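Rarstead Quarry Villages: progress report to the Reisinger Trust

Report on the second half of the project year
Prepared by Vesela Nedeljković, project lead

Dear Thaddäus,

This has been the best stretch of the project so far, and I have had to cut this report back twice to keep it to a length you will want to read. The short version is that the survey of the workers' housing at Rarstead is finished, the drawings turned up in far better condition than we feared, and the interviews have changed what we think the whole study is about. The budget is on track, with one request at the end.

Where we had got to

When I last wrote we had walked the upper rows and had a working map of the lower ones. The Navenier Slate Company built both, but a generation apart, and you can feel the difference as soon as you come down the hill. The upper rows are tight, stone-built and turned away from the quarry. The lower ones are brick, with wide gaps between the blocks and every front door facing the incline. We had put this down to cheaper brick after the railway came. It was a reasonable guess and it was wrong, or at least it was only a small part of the story.

The drawings

The company's own plans were thought to have gone when the office closed. A good run of them had been taken to the parish store at Ronero, filed under drainage, and that is where we found them in May. They are wonderful things. The sheets for the lower rows are signed by the company's surveyor and heavily corrected in a second hand, which we now believe to be that of the quarry manager. The corrections are nearly all about sightlines. A wash-house is moved because it would block the view from the manager's office to the foot of the incline. A row of privies is turned end-on. On one sheet a whole terrace is shifted up the slope, with the note "to be seen from above" written next to it and underlined.

So the openness of the lower rows, which later writers praised as light and air for the working family, was at least partly about being able to see who was late. I don't want to push this too far. The same sheets show real care over water supply, and the allotments were laid out generously and on the best soil. Both things are true of the place, and the drawings let us say so with some confidence for the first time.

All the housing sheets have now been copied and catalogued. The remaining drawings (engine house, weighbridge, tramway) are listed by title only, and we would like to do them properly next year.

The interviews

We have recorded 14 people who lived or worked in Rarstead before the quarry shut, and I can't say enough about how generous they have been. Five of them were born in the lower rows. Not one mentioned the manager's view until we asked, and then almost all of them had something to say about it. One woman told us that her mother never hung washing out at the front, "as a matter of pride, and because he'd know what we had". A retired splitter remembered that the boys had a path behind the allotments which couldn't be seen from the office at all. He drew it for us on the back of our consent form, and when we laid his sketch over the surveyor's plan it followed the one blind strip almost exactly!

Several people spoke about the years after closure, which was outside our original plan. I have let those recordings run on. The houses were sold off cheaply, a few to families already in them, and the talk of who bought and who couldn't is still raw in places. Two of those interviews will be closed to the public for the time being at the speakers' request. The others are being transcribed now, and each person will get a paper copy to check before anything is used. 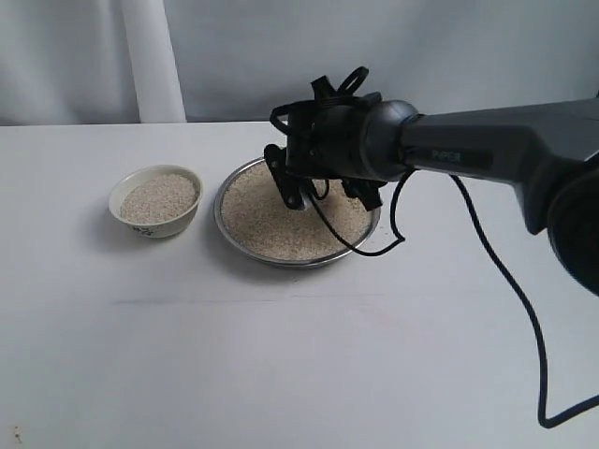
Page last changed: Saturday, 16:40

Work in the villages

The open day at the chapel went very well. We pinned the copied sheets along both walls and left pencils out, and people wrote on them all afternoon: house names, nicknames, where the fish van stopped, which step was worn and by whom. We have kept every one of those marked-up copies and they will go into the archive with the rest. I would happily do this again in the upper village, where we know fewer people and where the drawings are thinner.

The school has asked to use the plans in lessons. We have lent them a set of the copies and the splitter's path has already been walked by the top class, in the rain, with great noise.

The guided walk leaflet is drafted. It needs another look at the section on the incline, as the lower gate is kept locked and we have to send people round by the road. The landowner has been friendly about it and we are still talking.

What has not gone so well

The wages books are the main disappointment. We had hoped to match names to houses year by year, and for the upper rows this is simply not going to be possible. The books that survive cover the mill and the tramway and leave out the rockmen, who were paid by bargain and recorded somewhere else. I spent longer on this than I should have done before giving it up. We can still do it for part of the lower rows using the rent ledger, and that work is well under way.

The building survey also overran. The end houses on the top terrace have been empty for years and we were not able to go inside, so the record there is external only. It is marked clearly as such in the survey volume.

Money

Spending is in line with the budget you approved. Travel came in under, mainly because so many of the interviews were done in one village. Copying came in over, as there were more drawings than anyone had expected. The one cancels out most of the other and the small difference has been met from the contingency line. The full statement is attached separately.

I would like to ask the Trust to let us move what is left in the travel line to transcription. The later interviews are long, and our transcriber is careful with the dialect words and the quarry terms, which takes time and is worth every hour. No extra money is needed.

Next steps

The rent ledger comes first, then the written chapter on the lower rows, which I am itching to start. I plan to send you a draft of it with the next report. After that we will catalogue the tramway drawings, if you are content for us to do so, and finish checking the transcripts with the people who gave them.

You asked last time whether there was a book in this. I said probably not. I have changed my mind, and would like to talk it over when you visit. Do bring boots, as the path behind the allotments is still there and still very muddy.

With warm thanks to you and the trustees,

Vesela Nedeljković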